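Open house at the Skalline test kitchens, quick notes before I lose them

Back from Edton, feet hurt, typing this on the bus. Skalline opened up its kitchens for the afternoon in June and I got in with a group of 10. Jolien Nijs had the sign-in table. Name tag, bottle of water, off you go.

Started in the cabinet hall. Lots of drawer fronts. Lyle Doucet talked hinges for way too long, but nice guy. Then the kitchens, which is what I came for, as we're redoing ours and I still can't decide on a dishwasher.

Drawer-style is the one I keep going back to. No big door dropping down at your shins. Load from above, thin plastic stuff included.
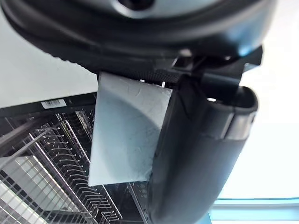
My worry was always room. Two of us at home, so fine on a weeknight, but holidays? Soledad Strickland (came with me, has had one for years) says she runs it more often and stopped thinking about it. Asked about price and got "about 570 more than the basic one", instaled. Hm.

The sink sold me more than the dishwasher did. Double basin, right next to the drawer. Veggies on one side, dish rack sitting over the other on a roll-up mat. I want that mat. Marble-look counter is pretty but I'd be wiping it all day.

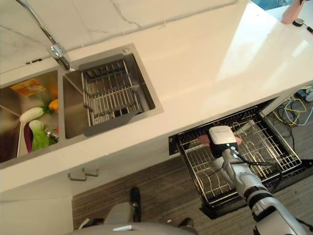 Double sink with the dishwasher drawer open, Skalline kitchens, Edton.

Coffee after, decent cookies. Jalen Sorensen was handing out the Alva catalog, 57 pages, mostly faucets. Took 2 by mistake so if anybody wants one, email me. Parking is behind the bulding, go early. Still need to measure under our counter tonight.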